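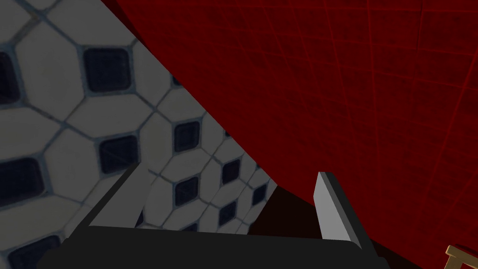 Why does a wine trail never take the time the leaflet says it will?

The leaflet counts driving and leaves out stopping. Add up the stops and you have a different trip, usually one with a night in it, and the night is where the money is made.

Keep that in mind for the whole of this session. We are looking at how road trips are sold, using the Nornbridge to Pruvost route as our case. You should have the route leaflet with you. If you lost it, share.

1. The claim

The leaflet promises "a scenic food and drink journey" of 294 kilometres. Mark every adjective on the front page. Then mark every fact. Most groups find the second job goes faster.

A driving distance is a fact. "Scenic" may be true of the valley section, but it is being asked to cover the ring road out of Nornbridge as well, and the stretch past the freight yards. I have driven it twice and would put the scenic part at well under half.

Note too where the distance is measured from. It starts at the Nornbridge junction, so anyone staying in the town centre has already done a slow half hour before the trail begins.

2. Who is on the trail, and who isn't

The leaflet lists 372 places to eat, drink or taste. Ask how a place gets on the list. On this route it pays a yearly fee to Plodeck, the booking firm that prints the leaflet. That makes it an advert with a map in it. I don't say the cellars are bad. Several are very good.
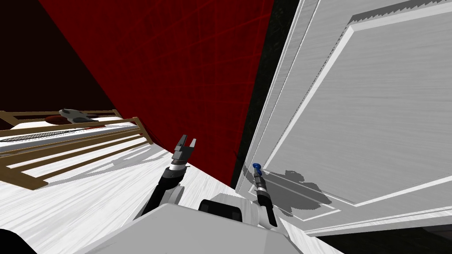
But a traveller reading the map will take a blank stretch of road to mean there is nothing there, when it may only mean that the bakery in Brirnex didn't pay. Brirnex has three places worth stopping for and appears on the leaflet as a petrol symbol.

Compare this with the older kind of guide, where an inspector ate the meal and the guide paid. That model had faults of its own (few inspectors, narrow tastes, long gaps between visits) and we come back to it in June.

3. The numbers

Plodeck says 2,170 visitors "completed the trail" last season. Before you quote that in an essay, ask:

- What counts as completing it? The small print says a stamp at both ends. A person who drove straight through on the main road would qualify.
- Who was counting, and what did they want the answer to be?
- Compared with what? No earlier season is given.

Spending per visitor is also quoted, with no word on whether petrol is in or out. Leave that figure alone — you can't do anything with it.

4. The driver problem

Every tasting route has it and few leaflets mention it. If two people share a car, one of them is having a much duller holiday. The Nornbridge leaflet gives this one line on the back, next to the copyright notice. Look at what is offered to the driver at each stop. Grape juice turns up a lot.

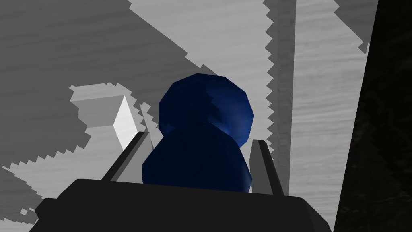
5. Task for next time

Pick any food or drink route with a printed leaflet or a website. Write one side of A4 covering:

- the time claimed, and your own estimate with stops included
- how places get listed, and how you found out
- one claim you could check, and what happened when you checked it

Don't tell me whether you would like to go. Bring a paper copy.

3 comments | 0 shares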